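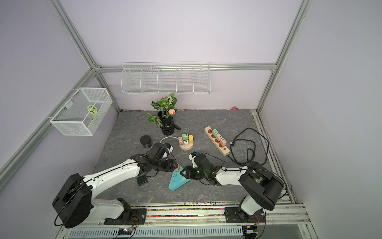 *A triangular power board in teal, lying flat.*

# Irniseck Standby Power Readings

Standby and idle power readings for household appliances, taken at the wall in 129 homes in Irniseck and Lorstead. Release 2, dated 6 October 2023. It replaces the January release, which had a column shift in the Lorstead rows and shouldn't be used.

Maintained by Vilgot Strand and Kimutai Sang. Most of the Lorstead home visits were done by Rigoberto Contreras.

## What's in the repository

- `readings.csv` – one row per appliance per home, 3009 rows
- `homes.csv` – one row per home, with dwelling type, tenure and number of occupants
- `boards.csv` – which appliances share a power board, and whether the board has its own switch
- `meters.csv` – serial number and calibration offset for each plug-in meter
- `forms/` – blank visit form and the consent sheet, both PDF
- `scripts/clean.py` – turns the raw meter exports into `readings.csv`

Raw exports aren't included. They carry timestamps that show when people were home. Write to Vilgot if you need them for a reason the cleaned file can't cover.

## Columns in readings.csv

| Column | Type | Notes |
|---|---|---|
| `home_id` | string | matches `homes.csv` |
| `item` | string | from the list in `forms/`, lower case |
| `state` | string | `off`, `standby`, `idle` or `charging` |
| `watts` | float | mean over the reading period, offset already applied |
| `board_id` | string | blank if plugged straight into the wall |
| `meter_id` | string | matches `meters.csv` |
| `flag` | string | see below |

`off` means switched off at the appliance with the wall switch left on. If the wall switch was off as well we didn't take a reading, and the item has no row for that state. A missing row is therefore not a zero.

`idle` is for things that are awake and doing nothing much: a modem with no traffic, a desktop computer at the login screen. Televisions are never `idle` in this file.

## How readings were taken

1. The visitor goes through the home with the resident and lists everything that's plugged in.
2. Each item is put through a Koster plug-in meter and left alone until the figure settles.
3. The meter logs for the full reading period. The visitor writes the displayed figure on the form as a check against the export.
4. Items on a power board are metered one at a time, then the whole board is metered with everything back in place.
5. Board and item IDs are written on the form before leaving the room.

Step 4 matters for anyone using `boards.csv`. The board total and the sum of its items often differ, partly from surge protection and indicator lights on the board and partly from rounding at the low end. Both figures are kept. We haven't tried to reconcile them.
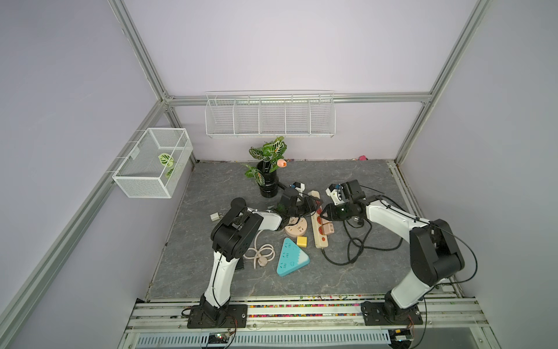
*Round power socket, with a potted plant beside it.*

Small adapters and phone chargers are entered as separate items even when they belong to something already listed. A charger with nothing attached is `standby`; with a device attached it's `charging`, whatever the battery level. Residents were asked to leave devices as they normally would.

Hard-wired ovens, ducted heating, hot water systems and ceiling fans are out of scope. Anything rated above 1000 watts is included only for its `off` and `standby` states – kettles, heaters and microwaves mostly.

## Flags

- `L` – reading below the level where the meter is reliable. Treat as low, not as a measured value.
- `S` – figure hadn't settled by the end of the period.
- `M` – form and export disagree. The export is used.
- `R` – resident's own estimate of the state, appliance couldn't be checked.

Rows can carry more than one flag, written together with no separator (`LS`).

## Known problems

Renters are over-represented in Lorstead. Halvard Eklund ran the recruiting there through a letting agent's newsletter, and owner-occupiers mostly didn't see it. `homes.csv` has tenure, so you can weight if you want to. We don't supply weights.

One meter drifted during the Irniseck visits and was swapped out partway through. Its offset in `meters.csv` is the one measured at the end, and early readings from it may be slightly over-corrected.

Dratano set-top boxes changed their standby behaviour after a firmware update. We recorded make but not firmware, so old and new behaviour are mixed together under `set_top_box`. Don't use this file to compare makes.

Game consoles are a mess. Residents weren't always sure which sleep setting was on, and the visitors couldn't always find it in the menu.

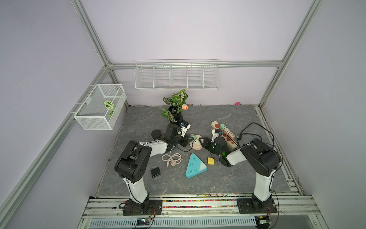 ## Running the cleaning script

```
python scripts/clean.py --in raw/ --out readings.csv
```

Needs pandas and nothing else. The script stops at the first export it can't match to a home ID and prints the file name. Edvin Strand rewrote the matching for this release; if you have a fork of the old one, the argument names have changed.

## Uses

Fine for teaching, for rough household estimates and for checking a model against something measured. Not suitable for product ratings or for claims about a single household.

## Licence

Data: CC BY 4.0. Scripts: MIT. Please name the release number when you cite it.

## To do

- add item categories so people stop making their own
- translate the visit form
- decide what to do with the `R` rows – Kimutai wants them in a separate file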